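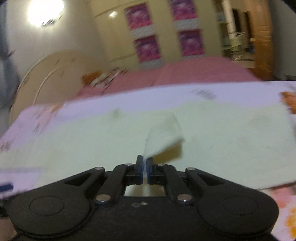 Larguei o Gevwood. Pronto, já disse.

Quem lê isto há algum tempo sabe que não sou de largar jogos a meio, muito menos RPGs, muito menos um que comprei no dia de lançamento em Outubro e que andei a defender em tudo quanto é fórum. Mas ontem à noite cheguei à terceira visita ao moinho, o jogo mandou-me buscar outra vez a mesma chave para o mesmo homem, e eu desliguei a consola. Sem raiva. Fui lavar a loiça.

85 horas. Está lá no ficheiro de gravação, não há como fugir.

Vou escrever isto depressa que amanhã entro às 7 e ainda não jantei, portanto desculpem a desarrumação. Spoilers até ao fim do capítulo 4, para quem se rala.

Primeiro o que é bom, porque há muita coisa boa. A primeira vila. Meu Deus, a primeira vila. Chegas de noite, a chover, ninguém te abre a porta, e tens de convencer a moleira a deixar-te dormir no celeiro. Não há combate nenhum durante a primeira hora e meia. Só conversa, e cada conversa muda um bocadinho a seguinte. Se mentires à moleira ela sabe no dia a seguir, porque o filho dela te viu na estrada. Se disseres a verdade ela conta ao padre. Fiz aquela abertura duas vezes antes de continuar e da segunda quase nada batia certo com a primeira. Achei que ia ser o jogo da minha vida.

E o Alvarado. O Alvarado é o melhor companheiro que um RPG me deu em anos. Um cobrador de impostos cobarde, já entradote, que foge dos combates (foge mesmo! tens de o ir buscar atrás de uma árvore) e que vai escrevendo uma carta à irmã durante o jogo todo. Podes ler a carta quando ele adormece. Ele percebe se leste. Não te diz nada, mas a carta seguinte vem diferente, mais curta, mais cuidada. Quem escreveu isto merece um aumento.

Também gostei da música, já agora, sobretudo o tema do rio. Tenho-a no telemóvel.

Agora o resto.

O capítulo 2 ainda aguenta. Mais mapa, menos gente. Começam as missões de entrega mas ainda têm graça, há aquela do caixão que toda a gente partilhou. No 3 já se nota que falta qualquer coisa. Personagens que se apresentam com um discurso enorme e depois nunca mais abrem a boca. Uma rainha que te pede segredo absoluto e a seguir o guarda da porta cumprimenta-te pelo serviço prestado. Escolhas com quatro opções em que três dão a mesma resposta, palavra por palavra, eu testei, carreguei a gravação e testei.

E depois o 4. O 4 é um deserto com um moinho no meio.

O que me custa é que se percebe perfeitamente o que aquilo era para ser. O sistema de rumores, o da moleira, continua lá! Aparece no menu, com a listinha de quem sabe o quê sobre ti. No capítulo 4 a lista deixa de mexer. Matei um juiz à frente de uma praça cheia e a única pessoa que "soube" foi o juiz. Fiquei a olhar para o menu. Pensei que era bug, fui ver, não é, ou pelo menos não está na lista de correções do último patch.

A Mekdes Gebru, que joga estas coisas com muito mais paciência do que eu e acabou o jogo ainda antes do Natal, avisou-me. Disse-me que o final compensa. Perguntei-lhe se o Alvarado acaba a carta e ela respondeu "acaba, mas não da maneira que queres", o que me deixou com vontade de continuar durante exactamente vinte minutos. Depois veio a chave.

Há aqui uma questão que me anda a roer e que não é só do Gevwood. Os jogos compridos. Eu cresci a querer jogos compridos, um jogo custava uma fortuna e tinha de durar o verão inteiro. Se a caixa dizia cem horas eu ficava contente. Agora tenho emprego, tenho duas horas por noite nos dias bons, e um jogo que me pede três meses para me contar uma história de fim-de-semana começa a parecer-me falta de educação. Não quero tudo curto, atenção. O Sarkau é enorme e joguei-o duas vezes seguidas. Mas o Sarkau enche aquilo de gente. Vais a uma cabana no fim do mundo e está lá uma velha com uma opinião sobre a tua roupa. No Gevwood vais à cabana e está lá um baú.

Baús. Já nem abro. Tenho 3,000 moedas e nada que comprar, o ferreiro vende as mesmas 6 espadas desde o capítulo 2.

Outra coisa, e esta é mesquinha, eu sei: a tradução. A portuguesa começa óptima, dá para ver que houve alguém a ler os diálogos em voz alta. O Alvarado em português tem mais piada que em inglês. A partir de meio do 3 muda tudo, de repente a mesma personagem trata-te por tu e por você na mesma frase, o "Vale dos Freixos" passa a "Vale das Cinzas" (ash, percebem? coitado de quem traduziu isso numa folha de cálculo sem contexto nenhum) e há um soldado que responde "Direita!" quando lhe perguntas se está certo. Mudei para inglês e perdi metade do encanto. Acho que isto diz muito sobre a pressa com que fecharam a segunda metade, mas também não sei, não estava lá.

A quem me perguntou nos comentários do outro post se vale a pena comprar: vale, em promoção, e joguem os dois primeiros capítulos como se fosse o jogo todo. A sério. O fim do capítulo 2, com a barcaça, é um final perfeitamente decente. Desce o rio, toca o tema, o Alvarado guarda a carta no casaco. Fecham ali e ficam com uma recordação boa. Eu se pudesse apagava o resto da cabeça.

E guardem sempre antes de falar com o barqueiro, que há um bloqueio se tiverem o cão convosco. Perdi uma tarde com isso.

Pus a jogar entretanto o Guvmont, que estava parado na biblioteca desde uma promoção qualquer. Estratégia por turnos, governas uma câmara municipal de uma cidade que se está a afundar, literalmente, uns centímetros por ano. Partidas curtinhas. Perdi a primeira porque gastei o orçamento todo num teatro. Perdi a segunda porque não fiz o teatro. Estou a gostar imenso. Tem uns gráficos feios como a noite e um tutorial que te explica tudo menos os impostos, mas cada vereador tem memória, e lembram-se mesmo. Há uma vereadora que votou contra mim o mandato inteiro por causa de um semáforo. É isto que eu quero!! Era isto que o Gevwood prometia na vila da moleira.

A Tsion Gashaw diz que a partir da dificuldade máxima aquilo é injogável e que os vereadores fazem batota. Logo vos digo, ainda ando no fácil.

Bom. Não sei se volto ao Gevwood. Não apaguei a gravação, está lá, com o Alvarado especado ao pé do moinho à espera que eu lhe traga a chave. Se sair o tal patch grande de que se fala talvez dê uma hipótese, mas já disse isso de outros jogos e nunca voltei a nenhum. Se alguém acabou e acha que estou a ser injusto diga-me, mas sem me contarem o da irmã, por favor, que ainda tenho esperança.

Próximo post deve ser sobre o Guvmont ou então finalmente a lista dos que joguei no ano passado, que está em rascunho e já cheira mal de tão atrasada. Vou jantar.

Publicado a 13 de Jan de 2022, em: jogos, desabafos, rpg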